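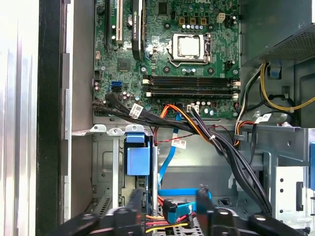
Repair Data Belongs With the Machine
08/06/2022

Office equipment is retired on a schedule, and the schedule is usually wrong. Most fleets I have audited replace desktops at a fixed age taken from the warranty term. The warranty term is a pricing decision made by the vendor. It says very little about when a power supply will drift out of tolerance or when a fan bearing will seize.

The information needed to do better already exists in most organizations. It sits in the ticket system, attached to the person who reported the fault. When that person changes desks or leaves, the history of the machine goes with the account. The next technician starts from zero and often swaps a part that was swapped the year before.

Zamwood, a records contractor with 1,910 desktops on its books, keyed its tickets to serial numbers three years ago. The change required one new field and a printed label inside each side panel. In the first full year it kept 300 machines that the old rule would have sent to the recycler, and it pulled a smaller group early on the strength of repeated memory faults. Neither decision could have been made from age alone.

The usual objection is labor. Drivance, which sells a fleet tracking package, argues that technicians will not fill in another form, and that software agents should collect everything. Agents are good at temperatures and drive errors. They do not record that a connector was loose, that a heat sink was clogged with lint, or that thermal compound had been applied twice — the facts a later repair depends on. A free-text line of 400 characters covers nearly all such cases and takes less time to write than the shipping form for a dead board.

I would go further and require the record to follow the unit at resale. Refurbishers now test blind. A buyer of used workstations gets a cosmetic grade and a short return window, and prices the uncertainty accordingly. Sellers with well-kept machines are paid the same as sellers with neglected ones, so there is little reason to keep them well.

A plain text file, exported at disposal with user names removed, would be enough.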